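Ticket: grid sheet won't lie flat on white table
Product: Kelta squared paper, large sheet
Status: open 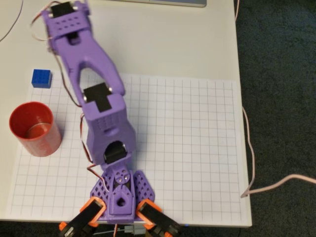
1. What was reported

Customer says the Kelta sheet creeps across the tabletop and the corners lift after a day or two. White table, smooth top. Wants to know if the paper is faulty. I doubt it, but the packet does say "stays flat", so it's a fair question.

2. First reply from Dradavitz (the shop)

They said to roll the sheet the other way for 45 minutes. I tried it on one from the same batch. It came out curled the other way. Not counting that as a fix.

3. Cleaning the table

Shop also blamed polish. Wiped my own table with plain water, let it dry, put the sheet back. It slid a bit less, perhaps. I wouldn't swear to it.

4. Masking tape, 2 corners

Held overnight. Left a faint mark on the paper when peeled. Customer has already said no tape, so this is no use to them even if it works.

5. Cekik mat underneath

Suggested by the supplier, who happens to sell the mat. The sheet did stay put. The squares were harder to see where the mat had a ridge, and it costs more than the paper.

6. Is it the batch?

Supplier says they've sold 1000 of these since November with no complaints. I've asked to see the returns list. No answer yet.

Next: customer to try leaving it under heavy books over the weekend. Keeping this open until I hear how that went.

2 comments | 0 shares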